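Teaching a Small Arm to Stack Two Blocks

Bultham Robotics Club, build notes for new members
Updated 21 September 2024

Every new member of the club wants to start with something impressive, like pouring a drink or playing chess. You will start with two blocks. The goal is to put one on the other, let go, and have them stay there. It sounds like a job for a toddler, and a toddler would do it faster, but the toddler has had more practice.

These notes assume you have already built your arm from the Folten kit and that it powers up without smoking. If it does smoke, see Attila.

What you need

Your assembled arm with its gripper
Two wooden cubes from the box on the Govby shelf
A table you can clear, and keep clear, for the whole session
The club laptop or your own machine with the control script installed
Masking tape and a pencil

Step 1: Fix the base

Clamp or screw the base down before you do anything else. An arm that can shuffle even slightly will give you a different answer every run, and you will spend an evening blaming your code. Push the base with one finger. If it moves, tighten it and push again.

Step 2: Sort out the wires

Move each joint by hand, power off, through its full range. Watch the wires while you do it. They need enough slack for the arm to reach all the way out, and not so much that a loop can snag on a bracket. Most of the dead motors in our parts drawer died of a wire somebody meant to tidy up later.

Step 3: Home the joints

Run the homing routine and let it finish. Then run it again and compare the numbers. If any joint disagrees with itself by more than 2 degrees, check for a loose horn screw. Do not "correct for it in software." We have all tried this.

Step 4: Teach the pick

Put the first cube down and mark its corners with pencil on a bit of tape. Bring the gripper over it, fingers pointing straight down, and lower it in small steps until the tips are past the middle of the cube. Save that position. Raise the arm well clear and save that one too. The second position is the one everybody forgets, and then the arm takes the shortest path home, through the block.

Close the gripper slowly. You want the cube held, with no creaking noises. Start the grip setting at 30 and go up only if it slips.

Step 5: Teach the place

Same idea, one cube higher. Lower until the top block is just touching the bottom one, then open the fingers. Opening too high gives you a drop, and opening too low gives you a shove. Save the release position and then, before any sideways movement, go straight up.

Step 6: Look at it from the side

Get your eyes down to table level. A stack that looks perfect from your chair can be a good deal less perfect from down there. For this exercise a little overhang is fine. Your top cube is allowed to be off to one side as long as it stays put when the arm moves away.

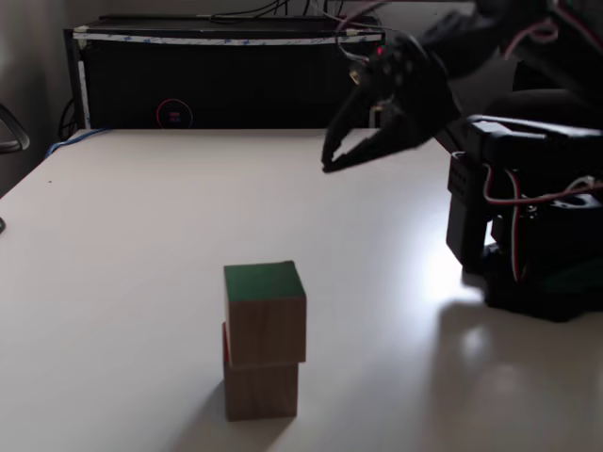 Iresha Seneviratne

The green top on the upper cube makes a handy target once you move on to the camera exercise. For now, use it to keep track of which block is which — after a few runs you will start picking up the wrong one and teaching the arm some very confident nonsense.

Step 7: Run it three times

One good stack doesn't count. Put the cubes back on their marks and run the program again without touching anything. You pass when you get 3 in a row. If the second one fails, you go back to zero, and yes, this is the rule for everybody, including Attila, who argued about it for most of November.

When it goes wrong

The top block comes back up with the gripper: the fingers aren't opening far enough, or the pads are sticky. Clean them.

The stack leans more with every run: check the base again. I know you checked it already.

The arm stops halfway and sulks: one of the motors has overheated. Switch off, go and eat something, and come back.

Nothing happens at all: look at the power switch before you message me.

Next up is the Erdős exercise, where you do all of this again with the starting positions picked at random. Bring your saved positions file and a snack.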